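Wood-effect worktop or table top: how to clean a pale surface without dulling it

Juwita Yusof
Posted in Surfaces and furniture, 136 views

I have a table with a pale wood-grain top and can't tell whether it is real timber or a printed finish. The previous tenant left it behind. It has a dull patch near one end, 80 mm across, where I think an all-purpose spray was left to dry. Washing-up liquid and warm water make no difference. The spray was a Vevo one, if that matters. Can I sand the patch, and if so, what grit? The rest of the top is sound and I would like to keep it matt.

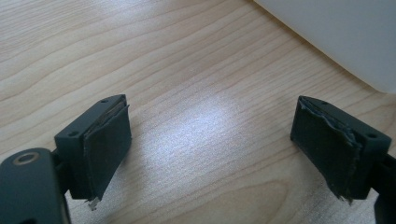

Last edited: Saturday, 16:20

Bodnár
Should be fine with 400 grit and a bit of oil. Did mine last September.

Lăcrămioara Cozma
Don't sand until you know what the surface is. A printed layer is thin, and 400 grit will go through it in a few strokes. The damage can't be repaired.

Look at the underside and the edges first. On solid timber the grain on the top carries on over the end, and you will see end grain there. On a printed finish the pattern stops at the edge or meets a separate strip. Also look for repeats: if the same knot or streak turns up twice at the same spacing, it is printed. A colour photo won't settle it, the edge will.

If it is printed, the dull patch is most likely dried residue. Wipe with one part white vinegar to four parts water on a well wrung cloth, leave for a minute, wipe again with plain water and dry at once. Keep water out of the joints — swollen board doesn't go back down. Try it under the table first.

If it is solid and oiled, sand lightly along the grain, remove the dust and re-oil the whole top. Oiling only the patch leaves a ring.

Ralidow
Agree with the above. Also avoid cream cleaners on anything matt, they polish it and you end up with a shiny patch in place of a dull one. A damp microfibre cloth does for weekly cleaning.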